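The arm that stopped being told

I have been meaning to write about the sandwich for some time, and now that the tidy version of the story has gone round the building twice I had better put mine down before I start believing the other one.

We run a practice counter at Parkum. It is a tabletop got up like a corner shop, with bread things at the back, crisps and snacks to one side, drinks in the middle, and two arms that pick things up and put them where a customer has asked. The job is dull to watch and I am very fond of it. You would be surprised how attached a grown woman can become to a pair of grippers putting a sandwich on a tray.

The fault, when it came, was a small one. The left arm had been sent to the tray and closed on nothing, and then it carried on exactly as if it had its sandwich. It lifted, swung across, opened politely over the basket and came back for the next order. The log said the item had been delivered. Every line was green. Hazel Okafor, who was sitting nearest, said "well, that's lunch gone" and we all laughed, and then it did it again, and by the third time we had rather stopped laughing.

What had happened (and it took us a good long afternoon to find) was that the signal from the fingers, the one that says whether they have met anything, had been dropping out. When it dropped, the software held on to the last good reading it had. The last good reading was a firm, happy grip on something from several minutes earlier. So the arm was living on an old memory, poor thing, and nothing in our setup thought to ask how old. 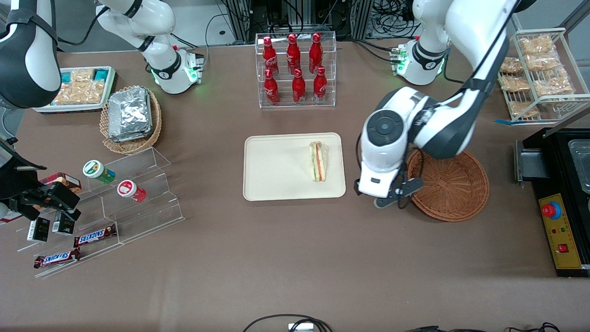
The counter at Parkum, with a sandwich on the tray and the left gripper open beside the basket.

Now, the easy thing to say is that an empty gripper hurts no one, and that is very nearly what Wendell Pruitt did say, in a kind way, when I made a fuss. Wendell is a sensible man and I have learned a great deal from him. But I think he was wrong, and I should like to explain why without being a bore about it.

An arm that believes it is holding something when its hand is empty can just as well believe its hand is empty when it is holding something. It is the same stale number. We tried it on purpose the next morning, with the speed turned right down and Lucinda Kowalczyk's palm on the stop button, and there it was. The gripper took hold of a snack packet, the signal was pulled, and the arm went down for a second item with the first still in its fingers. It pressed the one into the tray with a good deal more push than I would want near anyone's knuckles. People do reach in, you see. They straighten a packet that has slipped, or they rescue a sandwich that has toppled over. I have done it myself, and I wrote the rule against it.

We ran 100 picks after that with the signal cut at odd moments, and in 26 of them the arm did something it should not have done. I found that a hard figure to read out. Until then I had been telling visitors that the counter looked after itself.

The mend was not clever. A reading now carries its age with it, and if it gets too old the arm stops where it is and waits for a person. It is slower, and it stops more than it needs to. Rochelle Ridgeway, who has to show the thing to people from Endale, would like it to stop a little less, and I do sympathise - there is nothing so long as a silence in front of guests while a robot thinks about its fingers.

But I would keep the silence. We are quick to put a big red button on a machine and feel that we have done our duty by safety, and a button is a fine thing to have. It only helps, though, if somebody knows there is a reason to press it. Our screen was telling us all was well the whole time. I would sooner have an arm that says "I don't know" eight times in a morning than one that is cheerfully sure of itself all day, and I would ask anyone building one of these to go and pull out a wire this week and see what it tells you.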